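A visit to the Metness sorting house, 22 December 2024

I went up to Metness on the early bus to see the place where the donated household boxes are sorted. I had been meaning to go since July, when Dymphna Rafferty gave a talk at our library and offered to show anyone around who cared to write to her. I wrote to her in the autumn and this was the first day that suited us both.

The sorting house is a former seed merchant's at the bottom of Quay Lane. You go in by the side door, as the front one sticks. There is a bell, but it rings in the upstairs office and I was let in by Eoin Buckley, who was on his way out with a trolley. Parking is poor. The bus stop is 90 metres away and I would use that.

The work goes like this. Families who are moving, clearing a house or running out of cupboard space can fill a box and leave it at one of the collection points in Nundetti or on the Atallah estate. The boxes come in mixed. People are asked to keep kitchen things apart from toys, and toys apart from bathroom things, and most of them do not. Dymphna said the average box looks like the bottom drawer of a kitchen, and having seen a good few opened that morning I would agree with her.

There are three rooms. The first is for opening. It has a long counter, a set of scales and a shelf of empty crates. Boxes are weighed as they come in, and the weight goes in a ledger along with the collection point and the date. They had taken in 346 boxes over the year up to the day I was there. I asked whether that was more than the year before and was told it was slightly fewer, but the boxes were heavier.

The second room is for clothes and linen, and I did not spend long in it. It was cold, and the two people folding had a system of their own going which I did not want to interrupt. Sheets are sorted by size and tied with tape. Pillowcases are not tied. Odd ones go to the dog rescue.

The third room is the one I had come for. This is where the small things go, and Peadar Hennessy has charge of it. He spreads each lot out low down and leaves it there until he has looked at all of it. He used to work from a table, he told me, but things rolled off and he was forever on his knees after them, so now he starts at floor level. Everything from one box stays together until it has been looked at, even when it plainly belongs on three different shelves.

A mixed lot of this sort might have cotton swabs in it along with play food and something for the hair. Cotton swabs come in more often than I would have guessed. A tub that has been opened can't be passed on for use on skin, but the craft group at Jurna takes them for painting and for gluing small models, so they are tipped back in, closed up and put on the Jurna shelf. Sealed tubs go with the bathroom goods.

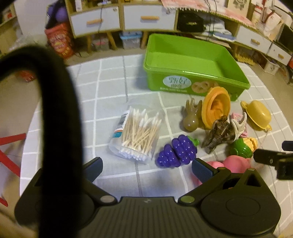

Play food is kept by kind. Peadar has one crate for fruit, one for vegetables and one for pots, cups and plates, and he makes up sets from these for playgroups. A bunch of grapes or a corn cob is no trouble to place. He is short of bread and has more corn than he knows what to do with. Pots are wanted by everybody, and if a pot still has its lid it is put straight into a set. Cups go out however many there are.

Soft and stretchy creatures are harder. Octopuses, lizards and so on pick up fluff and have to be washed in warm water with a drop of washing-up liquid, then left on a rack. They must not be stored touching hard plastic for long, as some kinds mark it. He showed me a toy saucepan with the outline of a lizard on its side from last year. It could not be cleaned off and he now keeps his pencils in it.

Hair clips are put in a biscuit tin until there are enough to sort. The springs are tried one at a time by opening and closing the clip in the hand. Weak ones are thrown out. I was given a handful to do and threw out more than I kept.

Then there are the bits that belong to something else, such as a head, a wheel or a lid with nothing under it. These go in a drawer for 60 days in case the rest of the toy turns up in another box from the same street. Dumisani Adams, who does the collecting, said it does happen. A farm set from Atallah came in over four separate boxes and was put back together except for one gate.

Storage bins are treated as goods in their own right. A good plastic bin with no cracks is washed and sent out with a set inside it, and the old label is left on if it won't come off clean. They tried scraping labels for a while and the bins looked worse for it. Small ones are preferred to large ones, as playgroups have narrow shelves.

We stopped for tea at eleven in the office upstairs. Þröstur Hedegaard was there with the maps for the January round and explained how the collection points were chosen. He wants one further out, past the Nundetti crossroads, but the van can't turn there when the lane is soft. There was some talk of asking the garage for the use of its forecourt. The tea was strong and the biscuits were from a donated tin, well inside their date.

After tea I went back down and helped with the packing. A playgroup set is made up of one bin, a mix of play food, at least two pots or pans, and cups. It is written out on a card in pencil and the card is laid on top. Nothing with a part small enough to pass through the testing ring goes in for the under-threes. The ring is a plain tube on a string by the door, and a surprising number of things fell through it. I packed two sets and had one of them handed back to me for having no cups.

They send out roughly 600 items in a busy month, counting linen. December is quieter at the sending end and busier at the receiving end - people clear out before Christmas to make space, and then again after it. Dymphna expects the back hall to be full by the second week of January.

If you want to go, write first. Mornings are better than afternoons for seeing boxes opened. Wear something warm and shoes you can kneel in. There is no charge, though there is a jar by the side door for the heating. Anyone bringing a box is asked to tape the bottom as well as the top, and to put batteries in a separate bag.

I caught the ten past one back. I have a box of my own half filled in the hall now, kitchen things only so far, and will take it to the Nundetti point when it is full.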